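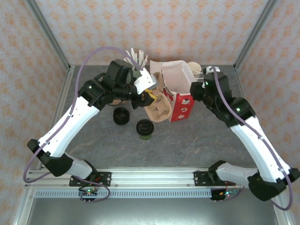
Peut-on passer le laminoir Jonetti sous l'eau ?

Le corps de la machine ne se lave pas à l'eau. Laissez sécher les restes de pâte une heure à l'air libre, puis retirez-les avec le pinceau fourni et un chiffon sec. Seuls la manivelle et le serre-joint supportent l'éponge humide.

Laminoir à pâtes manuel Jonetti, largeur 152 mm
Référence 3317
Prix : 80 €
En stock, expédié le jour même pour toute commande passée avant 14 h

Présentation

Le laminoir Jonetti est un appareil à manivelle pour abaisser la pâte fraîche et la découper en tagliatelles ou en tagliolini. Il convient aussi à la pâte à ravioles, aux crackers et aux bugnes. La largeur utile des rouleaux est de 152 mm, ce qui donne des bandes assez larges pour des lasagnes sans raccord dans un plat familial.

Le réglage se fait par une molette latérale à sept positions. On tire la molette vers soi, on la tourne, on la relâche dans le cran. La position 1 correspond à l'écartement le plus grand, la position 7 au plus fin. Pour des tagliatelles, la position 5 suffit dans la plupart des cas. Pour des ravioles, allez jusqu'à 6. La position 7 est réservée aux pâtes bien reposées et un peu fermes, sinon la bande se déchire à la sortie.

Le bloc de découpe se glisse dans deux rainures à l'arrière du corps et se retire sans outil.

Contenu du carton

Laminoir
Bloc de découpe double, tagliatelles et tagliolini
Manivelle à poignée tournante
Serre-joint pour plan de travail, ouverture maximale 50 mm
Pinceau de nettoyage
Notice en français, italien et allemand

Première utilisation

Essuyez les rouleaux avec un chiffon sec pour enlever l'huile de protection. Préparez ensuite une petite boule de pâte, farine et eau, sans œuf, et passez-la plusieurs fois en position 1, puis dans chaque côté du bloc de découpe. Jetez cette pâte. Recommencez si elle ressort encore grise.

Fixez toujours l'appareil avant de tourner. Le serre-joint se place dans le trou situé sous le corps, du côté opposé à la manivelle. Sur un plan de travail épais, mesurez avant de commander : au-delà de 50 mm, il ne passe pas. Le serre-joint long Lanz, vendu séparément, règle le problème pour la plupart des tables de ferme et des plans en pierre.
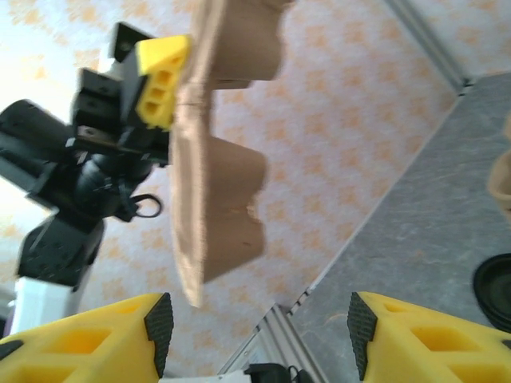 La pâte doit être farinée légèrement des deux côtés avant chaque passage. Trop de farine l'empêche d'accrocher aux rouleaux, et elle patine. Pas assez, et les tagliatelles se recollent entre elles dès la sortie du bloc. En cas de doute, laissez la bande étalée dix minutes sur un torchon avant de la découper.

Caractéristiques

Type : manuel, à manivelle
Corps : acier chromé
Rouleaux : aluminium anodisé
Largeur utile : 152 mm
Positions de réglage : 7
Lave-vaisselle : non, aucune pièce
Garantie : deux ans, hors bloc de découpe

Accessoires compatibles

Bloc spaghetti Jonetti
Bloc pappardelle Jonetti
Moteur Peto, se monte à la place de la manivelle
Serre-joint long Lanz
Séchoir à pâtes Valow, pliant

Le moteur Peto n'est pas compatible avec les laminoirs dont l'axe de manivelle est rond. Celui de la référence 3317 est carré. Si vous possédez déjà un ancien Jonetti, regardez l'extrémité de la manivelle avant de commander.

L'avis de l'atelier

Olaia Bravo donne nos cours de pâtes fraîches et se sert de ce modèle depuis trois saisons.

« Je le conseille pour quatre à six personnes. Au-delà, le bras fatigue et il vaut mieux prendre le moteur. Le cran 4 est un peu dur quand la machine est neuve, ça s'assouplit. Le côté tagliolini demande une pâte plus sèche que l'autre. Je mets un œuf pour cent grammes de farine, et je n'ajoute jamais d'eau. »

Avis clients

Marcelino Campos, 4 sur 5
Acheté en février pour remplacer une machine héritée de ma mère. Les bandes sortent droites et régulières. Je retire un point pour la manivelle, qui glisse de son logement quand on tourne vite. Un petit élastique autour de l'axe et elle tient. Le serre-joint est solide.

Questions de service

Les rouleaux grincent. Mettez une goutte d'huile de vaseline alimentaire à chaque extrémité, puis faites quelques tours à vide. N'utilisez pas d'huile de cuisine, elle gomme en séchant.

La pâte sort plus épaisse d'un côté. Vérifiez d'abord que la molette est bien enfoncée dans son cran. Si le défaut persiste, renvoyez l'appareil, car le parallélisme des rouleaux se règle en atelier. N'essayez pas de desserrer les vis des flancs, cela annule la garantie.

Livraison et retours

Livraison à domicile ou en point relais. Retour accepté sous trente jours si l'appareil n'a pas servi. Pour des raisons d'hygiène, les blocs de découpe sortis de leur sachet ne sont pas repris.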